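From: Delia Mocanu
To: feltmakers list
Date: 30 October 2018
Subject: Re: Felt getting thin after fulling

Ljungberg wrote:
> I have the same trouble with every batch from the Vedgate wool. The
> middle of the piece comes out thinner than the sides, and I can see
> light through it when I hold it to the window. I lay down five layers
> and I roll for a long time. Is it the wool or is it me?

Hello all,

I think it is a little of both. I bought Vedgate wool in May, and the fibers were quite short compared with what I had before from Didham. Short fibers catch quickly, but they also move less, so if the middle is thin at the start, it will stay thin.

What helped me was to weigh the wool before laying it. I take 95 grams for a piece, divide it into five small piles, and use one pile for each layer. Before this I did it only by eye, and I always put too much near the borders without noticing it.

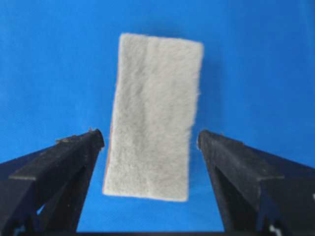 The second thing is the water. You did not write how warm it is. I begin with lukewarm water and very little soap, and I press with flat hands for roughly 9 minutes before any rolling. If you roll too early, the layers slide and the wool goes to the sides. Then I turn the piece after each rolling - not only over, but also by a quarter.

I would also try mixing in 2 parts of longer wool to one part of the Vedgate. My neighbor uses Vurell for this and is happy with it, but I find it too slippery when it is dry.

Please write which soap you use. I have an old olive one and I would like to know if the liquid kind is easier to rinse.

Greetings,
Delia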